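Kitchen Trash Without the Stink: Our Best Small Habits

Filed under: Clovside Home Notes, kitchen

We get more mail about trash cans than about anything else on this site, and I love it! A can that smells fine and empties without a fight makes the whole kitchen nicer to be in. These are the habits that have stuck at our house, plus a few that readers swear by.

Wash the can, lid and all

Monday is our day for it. Take the can outside or put it in the tub, squirt in some dish soap, fill it a third of the way with hot water and go at it with an old long-handled brush. The underside of the lid is where the really bad stuff hides, so do that too (and the hinge, with a toothbrush). Rinse, then leave it upside down until it's bone dry. Damp plastic under a fresh bag will smell by Wednesday, guaranteed.

Baking soda goes under the bag

A couple of spoonfuls on the bottom of the can, with a folded sheet of newspaper on top. Change both when you wash. I used to put it inside the bag, where it did nothing much except make a mess!

Get the bag to stay up

Buy bags a size bigger than you think you need. You want plenty of extra to turn down over the outside, a good hand's width if you can get it. Push the bag all the way to the bottom first and smooth it against the sides, or the first heavy thing you drop in will drag the whole rim down with it. If it still slips, a big rubber band over the fold works wonders. Trapped air is the other culprit: slide your hand down between bag and can to let it out.

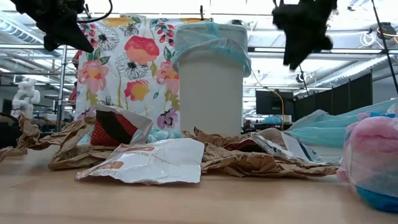

Freeze the smelly scraps

Shrimp shells, chicken trimmings, fish skin. Into a bread bag, into the freezer door, and out to the curb on pickup morning. This one change did more for our kitchen than every scented bag I ever bought, and I bought a lot of them. Just label the bag! I have thawed onion ends thinking they were soup.

Flatten before you toss

Wrappers and snack bags spring back open and eat up room. Fold them in thirds and tuck them inside the biggest one. Boxes should be broken down and kept out of the can completely if your town recycles them. We stand ours in a paper sack next to the back door.

Keep the roll at the bottom

Spare bags live in the bottom of our can, under the newspaper, so the next one is right there when you pull out the full one. My roll holds 50 and I forget what it's like to go looking for them.

For fruit flies

Cider vinegar in a jar, one drop of dish soap, set close to the can overnight. Refill it every couple of days until they're gone. Rinse your soda cans and peach jars too, or you'll be feeding the next batch.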